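The Inventory at Maglaya
Fiction | Posted in May | By the author of the Pradero stories

The lease on the room at Maglaya ended at 7 in the morning. The inventory form had 40 lines. I had reached line 3, bedding and linens, and the clock on my phone said 2. 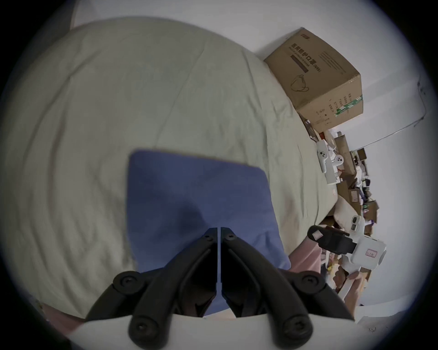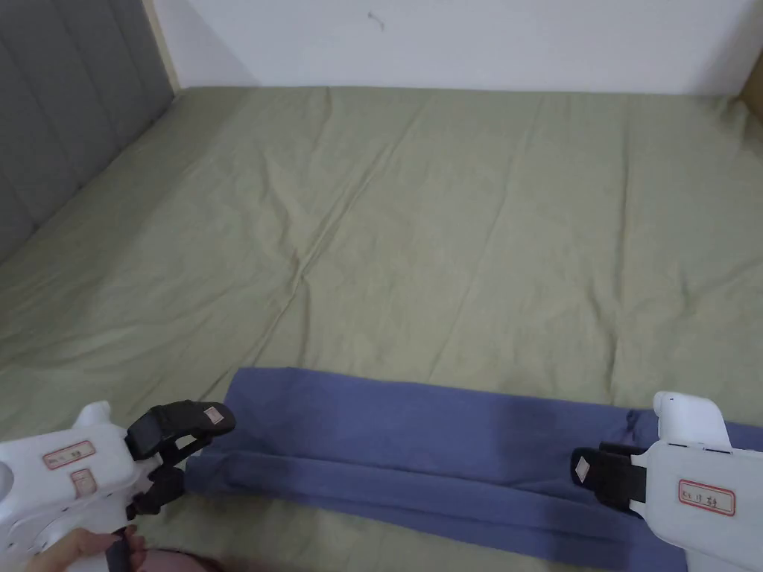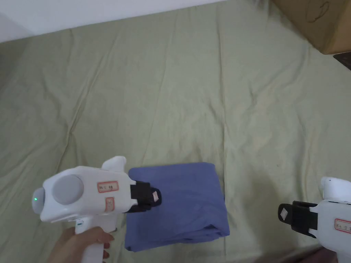
Line 3 asked for the condition of each item, and I wrote it the way I write up freight at Clastport: material, color, state, remarks. A claim on a damaged load is paid or refused on the remarks column, so I have learned to keep mine short. The sheet went down as green, fitted, creased. The blue cloth took longer. The form offered "towel" and "pillowcase" and no third box, and my sister had taken it out of our mother's house without saying which it was. I entered "cloth, blue, folded" and left both boxes blank. The cardboard box on the bed was not on the form. It was a mask carton, N95, and it now held her letters from Pradero, tied with kitchen string. I had not untied them.

Remarks: none.

I did the lamp, the curtain rod and the two keys. I tested the window latch three times and recorded that it closed. At line 19 the form asked whether any item had been left by a previous tenant. My sister had been the previous tenant. I read the instructions on the back page, and they did not cover relatives.

The first bus to Bunar left at five. I stripped the bed, put the sheet in a bag and set the bag by the door. The cloth I unfolded once to check for tears. It had a hem on all sides and no opening, so it was not a pillowcase. I went back to line 3 and ticked "towel." Then I drew a line through the entry, initialed it as the form required, and wrote "removed from premises" beside it.

The cloth fit in the carton on top of the letters. I taped the flaps and wrote the Bunar address on a label.

Line 20 was the kettle.

Contact | Copyright the author, all rights reserved | Back to top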